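# Keep the shoebox

Writing this fast, I have to be out the door soon and I want it off my chest.

I got into it with Clyde Benavides over shoeboxes. Clyde's position: you buy the shoes, you wear the shoes, the box goes flat in the recycling before dinner. Mine: the box is half of what you paid for and you're nuts to toss it.

His argument is clutter. Fine. I've seen clutter. A closet full of empty boxes with nothing in them is clutter, I'll give him that one. But one box, in use, with a lid? That's furniture. Small furniture.

Consider what people buy instead. Verna Achterberg went all in on the Kalleren drawer system, the one with the clips. $294 by the time she had the whole wall done. Looks great. Also the clips pop off if you pull too hard and the drawers are an inch too short for an envelope, so her envelopes live on top of the drawers, in a pile, where they lived before. She loves it. I don't get it.

A shoebox fits envelopes. It fits chargers, birthday cards, batteries, the good scissors, the manual for the dishwasher. Mine has held tax receipts for I don't know how long. When I finally went through them there was a refund in there I'd never chased, $633, and the only reason I could prove it was the box. Would those receipts have survived loose in a kitchen drawer? They would not. They'd of been grocery lists.

And it's good cardboard! People forget. Stiff, square, a lid made for it. A storage company will sell you the same thing in beige with a little metal label holder and you'll say thank you. The shoe people throw it in.

Color matters too, by the way. Plain brown boxes all look the same on a shelf, which is why nobody can find anything in them. "It's in the box." Which box? A loud blue one you can point to from across the room. No label maker. (Takagi makes a nice label maker. I own it. It's in a box somewhere.)

Trinity Schumacher says the problem is sentimental, that people like me keep the box because we can't let go of the day we bought the shoes. Maybe a little. I do remember which pair came in which. But I also keep jam jars and I have no feelings about jam whatsoever.

The fair complaint is dust. Lids don't seal, true. So don't keep a cake in it. And they do give up at the corners if you stack them too high, I lost a stack in November and spent an evening picking paper clips out of the rug. Tape helps. Shorter stacks help more.

The other fair complaint is the look of the thing on a desk. Guests notice. My answer is that a blue Adidas box looks better on pale wood than most of what's sold for desks.

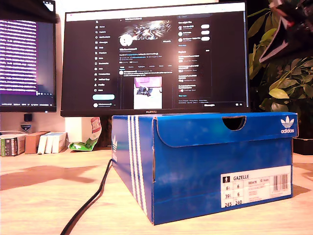
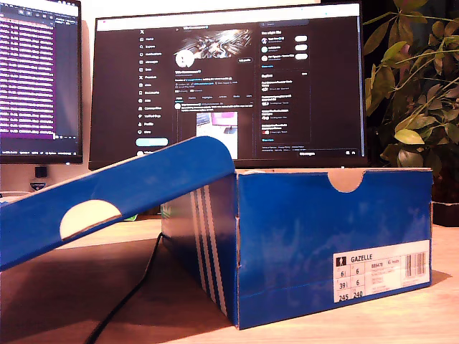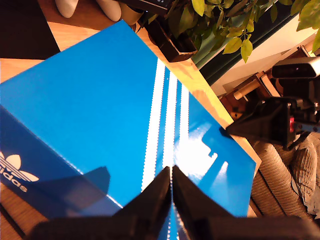 Seo-ah Yeo lines hers with wrapping paper, which I think is overdoing it, but she can lay her hands on a passport faster than anyone I know so I keep quiet.

What I'd ask of Clyde, and of everyone with a pair of new shoes and an itch to clear the decks, is a week. Leave the box on the desk a week. Put the stuff in your pockets in it at night. If it's still empty at the end, recycle it, no hard feelings, I wont bring it up again. If it's full, you've got your answer, and you saved the price of a drawer with clips.

One rule though, and I'm strict on this. One subject per box. Cables with cables. Once a battery gets in with the birthday cards the whole thing turns into a junk drawer with a lid and then Clyde is right, and I'm not ready for that.

OK. Shoes on. Gone.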